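Low-sugar soda tastes weird after it sits open – what am I doing wrong?

Last updated: August

posted by Hadiza Briggs

So I've been trying to get off regular cola since spring and I finally found one I can live with, the Drolotum one in the pale can that's sweetened half with sugar and half with stevia. First glass is great! Then I put the big bottle back in the fridge and by Sunday it has this licorice thing going on, kind of bitter at the back of the tongue. My husband says he can't taste it, but he puts hot sauce on melon so I don't go by him. Does stevia go off? Or is it just flat? I hate pouring out half a bottle every week.

posted by clesusley_kitchen

Mostly it's flat, I think. Bubbles give soda a sharp little bite and that bite covers up a lot. Take it away and whatever sweetener is in there is standing out in the open. Regular cola gets syrupy when it's flat, the stevia ones get that licorice taste you mention. I did a side by side at home with a fresh bottle of Grileo and one that had been open 4 days, and then I shook the fizz out of the fresh one – the two flat glasses tasted the same to me.

What helped in our house was buying the 6 pack of small bottles. It costs more per ounce, sure, but I was dumping so much of the big one that I came out about even. Also keep it really cold. Warm stevia soda is rough no matter how fresh it is.

posted by Isaksson

just drink water lol

posted by porchlight

I'd add a squeeze of lime. Sour hides the aftertaste pretty well, and a tiny pinch of salt does too (sounds gross, isn't). If you're pouring it over ice, let the glass fill slowly down the side so you keep more fizz. And skip those pump caps that push air into the bottle, I had one for a whole summer and couldn't tell any difference.

One more thing, check the label for what else is in there. Some of the store brands mix in a second sweetener and it could be that one you're tasting. I switched brands twice before I found one that didn't bother me.
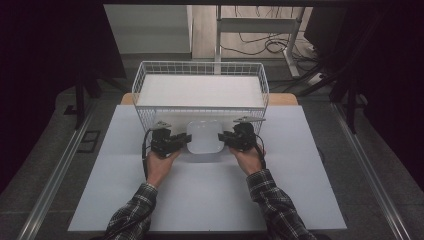
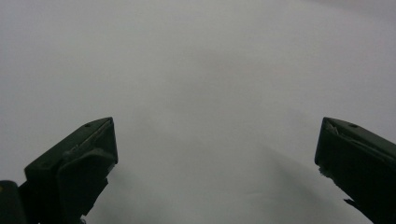 Can I freeze what's left in the bottle?

Pour it into an ice cube tray first, because a full bottle can split when the liquid expands. The cubes will be flat, but they're nice dropped into a fresh glass, and they won't water it down like plain ice does.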